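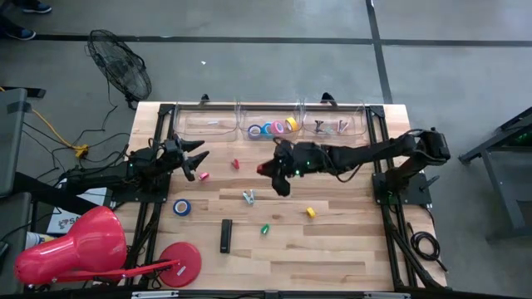

Two arms reaching across the table, one with something small and red at its tip.

The Long Way Through Potgieter

Dae-han Jin was 72 when he finished his first book. It is a single poem called Potgieter, it runs to 2,268 lines, and every one of those lines belongs to a sonnet. Matus, the small press that took it on, brings it out in April.

The title is the name of a street. Jin has lived on it since he moved to Homimville to teach high school math, and the poem goes down one side of it and back up the other. Each house gets a few sonnets. Some get only one. The corner lot, where a grocery burned down, gets a run of them that takes up most of the middle of the book.

He did not plan a long poem. He wrote the first sonnet about the woman across the street, who had died that winter, and meant to give it to her son. The son had moved by then and left no address, so Jin kept it in a kitchen drawer. A few months later he wrote one about the son.

"I had a form and I had a street," he says. "I could see the next house from the window. That was as much of a plan as I had."

For years he showed the poems only to his wife, who read them at breakfast and marked the places where she lost the thread. He still has those pages. Most of her marks are a small check in the margin, with no comment. He would rewrite the line and put the page back by her plate the next day. When he had some 30 sonnets he sent five to Wenow, a quarterly that prints mostly rhymed work, and they took all of them.

The editors asked whether there were more. He told them there were a few.

Readers who come to the book from the magazine may be surprised by how loose it gets. The sonnets in Wenow were strict, with full rhymes and a turn after the eighth line. In the book Jin lets the rhyme go thin where a speaker is tired or lying. In the grocery section it drops out for pages at a time and the only thing left of the form is the count. You can read three or four of those before noticing that each still stops at fourteen lines.

He says this was the part he worked on longest. The fire was real, and two families on the street still don't agree on how it started. Jin gives both versions, in alternating sonnets, and doesn't choose. An early draft had a third voice that settled the question. He cut it after reading the whole thing aloud in his garage with the door shut.

"It sounded like me in front of a class," he says. "I was giving out the answer."

The names have been changed, though anyone who lives nearby will know the porches. He went door to door last year with the poems that concerned each household and left them overnight. One man asked him to take out a dog. Another asked him to put one in. He did both, and says the second dog made a better poem.

Jin's own house comes last. For a long time he had only one sonnet for it, a description of the gutters, and he thought that would do. Matus asked him for more. The ending he wrote takes place on a Friday evening, with the trash cans out along the curb and his wife calling the names of the neighbors as their lights come on. Most of the people she names have already spoken in the poem. A couple have not, and the reader never finds out who they are.

There are weak stretches. The houses near the bus stop blur together, and Jin leans on weather when he has less to say about people. A sequence on a retired dentist goes on past its welcome. But a poem of this size can carry some slack, and the slower pages make room for the ones that come after. The sonnet about the dentist's piano, sold and carried down the front steps while he watches from the car, would not work nearly as well without the dull ones ahead of it.

The press has set the book with one sonnet to a page and no titles, only house numbers at the top. Jin asked for that. The numbers are real, except for his own.

He is not writing anything long now. He has started on a group of short poems in couplets about the school where he taught, and has told his wife there will be a few.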